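About Udeo

Our story

Udeo makes and sells raincoats, rain hats and lined boots for women and children. We started in Trondow, a town where it rains through most of the fall and a good part of the spring, and where the only kids' raincoats in the stores were stiff, shiny and too short in the sleeve. Our first coat was sewn at a kitchen table from a pattern that had been altered so many times the paper had to be taped back together. It had deep pockets, a hood with a real brim and cuffs that folded back. We made it in yellow and in navy. The navy sold out first, so we made more of the navy.

Today we still sell that coat. It is called the Prelline, and it has changed very little. The snaps are bigger now, the hood comes off, and the hem is a little longer at the back so it covers the seat of your pants on a wet bus bench. It comes in children's and women's sizes, and the colors match across both. 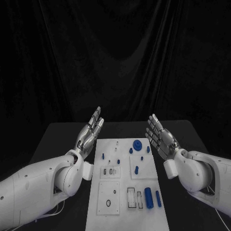
One customer wrote to us that her daughter had worn the same Prelline for two school years and then passed it to a cousin, cuffs turned up again, and asked if we could please bring back the moss green. We get a lot of mail about the moss green. It is back this season, in all sizes.

What we make

We keep the range small. There are 4 styles of coat, 3 styles of hat and one boot, and most of them stay the same from year to year. If you tear a pocket or lose a snap, we will probably still have the part.

The Dagdag is our packable coat. It folds into its own left pocket and closes with a zipper, and the pocket has a loop so you can clip it to a backpack. It is lighter than the Prelline and has no lining, which makes it better for summer storms than for November. Parents buy it for camp. Plenty of women have told us they keep one in a desk drawer.

Our hats are cut with a wider brim at the back than at the front, so the water runs off behind the collar. They can be rolled up. Please do not put them in the dryer.
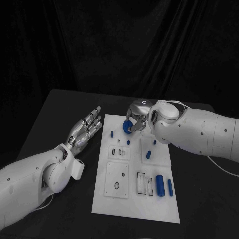 White board with blue parts on a dark table.

Sizing has always been the hardest part of what we do. Children grow at different speeds, and a coat has to fit over a sweater in March and over a T-shirt in June. We cut our kids' sizes with extra room in the shoulder and a longer sleeve, and we print the real measurements in inches on every product page. Women's sizes run straight through the hip, with a drawcord at the waist if you want more shape. If you are between sizes, order the larger one. 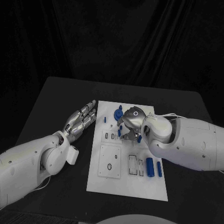
Repairs and returns

You can send back an unworn coat within 30 days for a refund or a different size. We pay for the return label on exchanges.

Repairs are open to anyone with an Udeo coat, including one you bought secondhand. Last year we fixed 174 coats. Most of them needed new snaps or a patch at the elbow, and one came in with a hood that had been chewed by a dog. We replaced the hood. Please wash and dry the coat before you mail it, empty the pockets, and put a note in the box telling us what is wrong and where.

If a coat is past fixing, we cut it up for patches and pocket linings. This is why your repair may come back with a pocket in a color you did not expect – tell us in your note if you would like it to match.

Where to find us

Our store in Trondow is on the ground floor, with the sewing room upstairs. We carry the full range there, along with seconds that have a crooked seam or a mark on the fabric and sell at a lower price. Seconds are not listed online and cannot be held by phone.

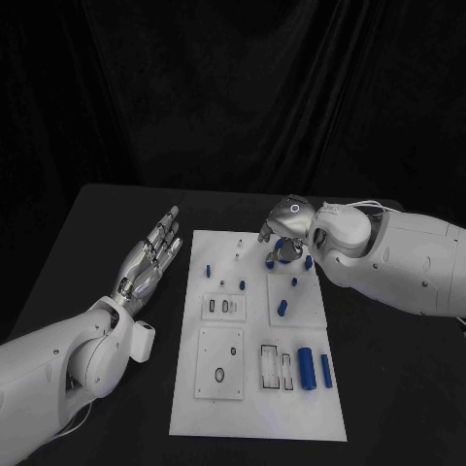

The store opens at 10 a.m. and closes at 5:30 p.m., and there is a rack by the door where you can leave a wet umbrella. Repairs can be dropped off at the counter any time we are open. Street parking is free after 4 p.m.

For questions about an order, a size or a repair, use the contact form and include your order number if you have one. We answer in the order the messages come in, and it can take a few days when the fall colors arrive. Wholesale requests go through the same form – choose "Stores" from the menu.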